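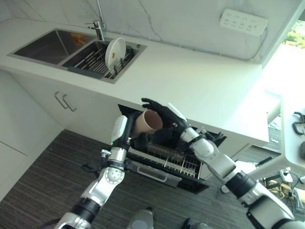
Ehsan Moradi

10 May 2018

Hello all. We moved into this flat in March and the kitchen has a dishwasher that opens like a drawer, under the worktop next to the double sink. I never had one like this before. My question is about the small rack. I have a grey one made of metal bars and it stands in the right basin, so the left and bigger basin stays free. Do you keep such a rack when you have a dishwasher? My wife says it is a waste of a good basin. Second question, can paper cups go in the drawer? We would like to use them again for seeds.

Chantal Lapointe

Keep the rack. I have a drawer too and it is full after one dinner. One plate that you need again in ten minutes, you wash by hand and stand it in the sink.

For paper cups, no. They go soft and the small pieces go in the filter. I paid 70 for a man to come and clean mine.

Fletcher Kereama

Disagree on the rack. If you own a dishwasher, use it. A rack in the sink only collects plates that should have been put away yesterday. Mine went to the charity shop and I don't miss it.

Agree about the cups though. Rinse them under the tap if it's for seeds.

Firouzeh Nouri

Fletcher, you live alone I think? With children it is different :)

Ehsan, I have another remark. The carpet. Is it really a striped carpet on the kitchen floor, in front of the dishwasher? I had one in my old place and every drip went in it. Maybe put a mat which you can wash.

Ehsan Moradi

Yes, dark grey with stripes, it was there when we came. It does not show dirt, this is good and also bad. I will look for a mat.

So the rack has two votes for and one against. I will not tell my wife about the one.

Fletcher Kereama

Tell her she's right. And measure the drawer before you buy any tall glasses, the tines in mine are too close together for half of what I own.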